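06/09/2021
By Haiyan Song

The kettle at Asteo takes its time, so most conversations there begin with a good bit of standing around, and mine with the operations manager began with her apologising for the biscuits. She has been with the company for 17 years, first on the packing benches, then in dispatch, and now in charge of what she still calls "the floor", even though a fair share of the floor these days is given over to teaching machines how to do bits of it. She asked me to leave her name out ("my mum will frame it," she said, and I think she meant it), and once the tea was finally poured she was very happy to talk.

The company's main customer is Lumidlow, which sends out small household goods in quantities that used to keep the whole building up late through the winter. Last July the managers put in the first of the automated lines, known to everyone as Jellis after the software it runs on. It picks, it sorts, and it sends along anything it doesn't recognise for a person to look at.

"People thought they'd come in one morning and find their bench gone," she told me. "And I can't say that was silly, because some of the benches did go. What we promised was that the people wouldn't, and we've kept to that so far. We had 54 on the floor before Jellis and we've got 54 now, but if you asked them what they do all day you'd get very different answers."

One of those answers is demonstration work, where staff carry out ordinary handling jobs with a gripper in each hand, so that the movements can be recorded and used to train the robots. It is done in the quieter end of the building, among the furniture, and it looks a great deal slower than you'd expect. 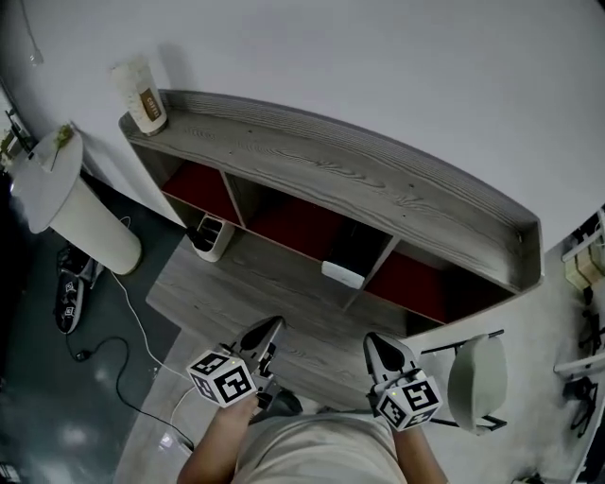

She was keen for me to understand that the slowness is part of the skill. A good packer has years of shortcuts in the wrists, and plenty of them don't carry over when your fingers have been swapped for a pair of jaws. "The first week, everyone's cross," she said, laughing. "You've picked up a cup every day of your life and suddenly you're no good at it! Then around the second week something settles, and you start thinking about how you reach for things, which you've never had to do before. I had one bloke tell me he went home and couldn't butter his toast without noticing his elbow."

Each finished job is logged as an episode, and the team passed 3018 of them shortly before my visit. An outside contractor, Yan, checks them and sends back the ones that can't be used. There were 717 sent back in the first stretch, a number she remembers very precisely and with a bit of a wince. Most of the trouble was haste. The old line had rewarded speed, and it took a while (and a change to the bonus scheme, which she fought for) before people believed they'd be paid just as well for going gently.

I asked whether the work was tiring, and she thought about that for a good long while. It's easier on the back, she said, with much less lifting, and two people who had been getting ready to leave because of their shoulders have stayed on. The forearms feel it, though, and so does the head. Breaks are now taken every hour, and the roster swaps people out after half a day whether they want to be swapped or not. 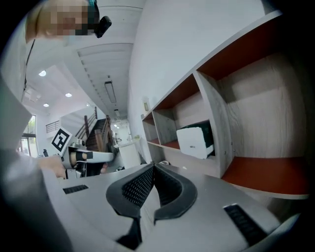
A demonstrator at work with a hand-held gripper, near the shelving and the stairs.

What she misses, and she was quite frank about it, is the noise. The packing benches faced each other and the talk went on from start to finish: footy, grandchildren, who had parked across whom. Demonstrators have to concentrate, so the talk has moved to the lunch table, and lunch has grown longer to fit it in. She has decided not to say anything about that.

There is also the question that everybody asks her sooner or later, whether they are training up their own replacements. She doesn't brush it off. "I tell them I don't know what this place looks like in ten years, and I don't. I can tell them what the next roster looks like, and I can tell them I'll say so early if it's going to change. Some of them reckon that's enough and some of them don't, and I don't blame the ones who don't."

Two of the younger staff have started learning to maintain Jellis, with their course fees paid, and an older packer has taken over training the new demonstrators, having turned out to be the most patient person in the building. My host would like to see more of both, and has asked for the money. She expects to hear back after the next budget meeting, and in the meantime she has put in a request for a faster kettle.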